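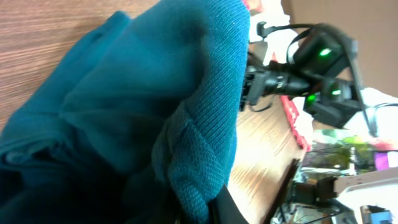
Sorting Out the Shared Drawer

When Catherine Munro took over the files at Tridlow, she found 2764 documents in one folder, and everyone in the company could edit every last one of them (even the payroll drafts!). She spent most of August putting people into groups -- two for the office staff, four for the shops -- and then giving each group only the folders it used. The shops grumbled a little, she says, and then they asked for a fifth.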